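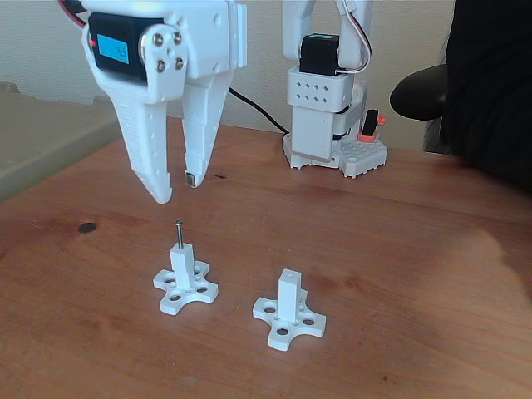 I have wanted to see the inside of the Florel button factory ever since I found out there was one a bus ride from my apartment. They open the doors once a year, in April, and this time I finally got a ticket. I went in thinking a button was a button. By the end of the first room I was looking at my own cardigan like it belonged in a museum! Our guide began with the holes, and with the plain four-hole kind you find on nearly every work shirt. Look at the four silver screws on the round white plate and you have the layout exactly, a neat square inside a circle. Two-hole buttons are quicker to sew, she told us, but four gives you choices: two straight lines, a cross, a square, or the arrow shape tailors like to show off with. I had never once noticed which one was on my clothes (it's the cross, on everything I own, except one coat that has all three and was obviously repaired by different people).

Getting there is easy. The bus to Zulton takes 40 minutes, and the stop is right across from the gate. Tickets are $5, which you get back as a voucher for the shop at the end, so be warned. The first tour leaves at 10 in the morning and I'd aim for that one, as the line for the second was already past the bike racks when we came out.

The cutting room was loud and warm and smelled a little like a dentist's office. Sheets of resin go in at one end and plain round blanks come tumbling out at the other. The blanks have no holes yet and look like candy. We were each allowed to take one, and mine is a murky green with a streak of cream through it that I would never have picked from a store and now love. After cutting, they get shaped and drilled, then go into big drums to be polished. The drums run overnight, and if you put your hand on the side of one you can feel the whole thing humming. I could have stayed there an hour.

Then there's the sample room, and oh, the sample room. One long wall of narrow drawers, 2,479 of them according to the sign over the door, each with a single button glued to the front so you know what's inside. Toggles, tiny shoe buttons, coat buttons as wide as a cookie, a whole section of fruit shapes from some very cheerful decade. We got to open whatever we wanted as long as we closed it again. I found the exact navy anchor button from a jacket I wore in middle school and got embarrassingly emotional about it. The woman next to me was matching a lost one from her grandmother's coat – she had brought the coat, in a garment bag, on the bus – and she found it in a drawer near the floor. The room clapped.

My one complaint is the dyeing section, where we only got to look through a window. The guide explained it well, but the window was fogged up and those of us at the back mostly saw each other. A few dyed samples on a table would have fixed it.

After lunch there was a hand-sewing session run by Liew, the repair shop that has the corner unit downstairs. I'm a bad sewer. I usually pull the thread as tight as I can and hope. They had us lay a matchstick across the top of the button while stitching, then slide it out and wind the thread around underneath, so there's a little stem and the cloth has room to sit flat when it's closed. I've been sewing buttons wrong since I was nine. I fixed two shirts the same evening and was a bit too proud of both.

The shop sells mixed bags by the scoop as well as factory bags of 1,000, which I did seriously consider before remembering the size of my apartment. I went with a scoop, plus six horn-colored ones for the coat with the mismatched stitching. My voucher covered less than half of what I spent.

A few practical things if you go next year. Wear closed shoes, they will turn you away in sandals. The café does one soup and one sandwich and runs out of the sandwich. The sewing session has its own sign-up sheet by the coat hooks and it fills up during the first tour, so put your name down on the way in. And bring the coat with the missing button.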